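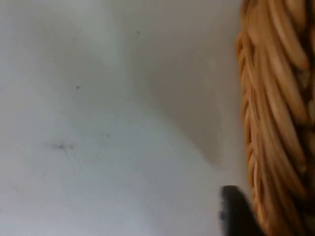
Nisow to publish full Hoketti collection of packed lunch and supper recipes in August

Soltley, for release in August

Nisow, the recipe publisher and cookery school based in Soltley, has announced that the complete Hoketti collection will be made available to home cooks from August. The collection contains 153 recipes for lunches and suppers that can be cooked ahead, kept in the fridge or freezer, and carried to work or school. It will be offered free of charge on the Nisow website and as a printed ring-bound book.

Hoketti began as a set of recipe cards handed out to people attending evening classes at the Nisow cookery school. The cards were written for those who could cook a single meal from a recipe but who found it hard to plan several days at a time. Demand for them grew beyond the classes, and Nisow took the decision last year to rewrite, retest and extend the cards into a single collection.

The recipes are arranged in seven chapters: soups and broths; grains and pulses; bakes and traybakes; noodles and pasta; filled breads and wraps; cold plates; and sauces, pickles and dressings. Each chapter opens with a basic recipe, followed by variations that use the same method. A cook who has made the basic barley pot, for example, will find versions with leeks and mustard, with roast squash and sage, and with smoked mackerel stirred in after cooking.

Tested in home kitchens

All recipes were first developed at the Nisow cookery school and then sent to households in and near Soltley for testing. A total of 90 households took part. They were asked to cook on their own hobs and in their own ovens, with the pans and knives they already had, and to return a written form for each recipe.

The forms led to a number of changes. Cooking times for several of the traybakes were lengthened after testers with older ovens reported that root vegetables were still firm at the end of the stated time. The lentil and tomato soup was rewritten so that it no longer calls for a blender. Three recipes that relied on fresh herbs sold in large bunches now include a note on freezing what is left over in oil. A baked rice dish was withdrawn altogether, as the results varied too much from one kitchen to the next.

Testers also asked for clearer guidance on storage. Every recipe in the finished collection now carries a line stating how long the dish may be kept in the fridge, whether it can be frozen, and how it should be reheated. Dishes that are best eaten cold are marked as such.

A spokesperson for Nisow said: "The households who tested these recipes were generous with their time and very direct in their comments. A good many of the methods are shorter than they were, and the shopping lists are easier to follow. We are grateful to everyone who sent back a form, including those who told us that they would not be making a dish again."
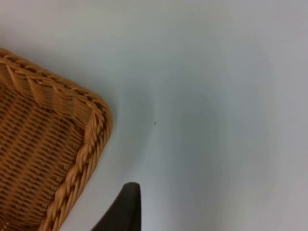
The second stage of testing looked at planning. Households were given a set of weekly plans and asked to follow one of them for a full working week, cooking in two sessions and eating from the fridge and freezer on the days between. The plans were then adjusted to reduce the amount of chopping in the second session, which many testers carried out late in the evening. The book contains 10 of these plans, each with a shopping list and an order of work.

The plans do not assume a large freezer. Four of them need no freezer space at all, and the remainder can be managed with one drawer. Quantities are given for two people and for four. Plans for one person will be added to the website later in the year.

Working with Hoshino

The chapter on sauces, pickles and dressings was prepared jointly with Hoshino, a small producer of miso, rice vinegar and pickled vegetables. Hoshino supplied ingredients for the testing and advised on the quick pickles, which are intended to be made in small jars and eaten within the week.

The recipes in this chapter do not depend on Hoshino products. Where miso or rice vinegar is called for, the text gives the quantity in spoons and suggests what to use if neither is to hand. The carrot and ginger dressing, the sesame sauce for cold noodles and the pickled radish are expected to be among the recipes most often used, as they appear in more than half of the weekly plans.

A spokesperson for Hoshino said: "Quick pickles are an everyday food and need very little equipment. We were pleased to be asked to help with recipes that people can make while the rice is cooking."

Availability

The full collection will be placed on the Nisow website in August. No account or subscription will be needed to read or print the recipes. Each recipe has been laid out to fit on a single sheet of A4, with the ingredients listed down the left side, so that it can be pinned up or kept in a folder.

The printed book will be sold through the Nisow cookery school and by post. It is ring-bound so that it will lie flat on a worktop, and the pages have a wipe-clean finish. Libraries and schools in the Soltley area may request a copy without charge by writing to the Nisow office. A large-print edition is in preparation.

Readers who already hold the original Hoketti cards will be able to find the updated version of each recipe by the number printed in the top corner. The old numbers have been kept wherever possible. Where two cards have been merged into one recipe, both numbers are shown.

Cookery classes

To accompany the publication, the Nisow cookery school will run a series of evening classes based on the collection. Each class will cover one chapter and will begin at 6.30pm. Those attending will cook two dishes and take them home, and are asked to bring lidded containers of their own. An apron and all ingredients will be supplied.

The classes are suitable for beginners. They will include time on knife skills, on cooling cooked food safely, and on making one shop stretch over several meals. The class on bakes and traybakes will be repeated at midday for those who cannot attend in the evening. Places may be booked through the Nisow website or at the school reception, and a waiting list will be kept for any class that is full.

Notes to editors

Nisow publishes recipes for home cooks and runs a cookery school in Soltley offering day and evening classes throughout the year.

Hoketti is the name of Nisow's collection of cook-ahead lunches and suppers. The name may be used in print without a trade mark symbol.

Hoshino makes miso, rice vinegar and pickled vegetables, and supplies shops and kitchens.

Up to three recipes from the collection may be reproduced in full by newspapers, magazines and websites, provided that Nisow is credited and the storage advice is printed with each one. Requests to reproduce further recipes, and requests for review copies of the book, should be sent to the Nisow press office in Soltley.

Ends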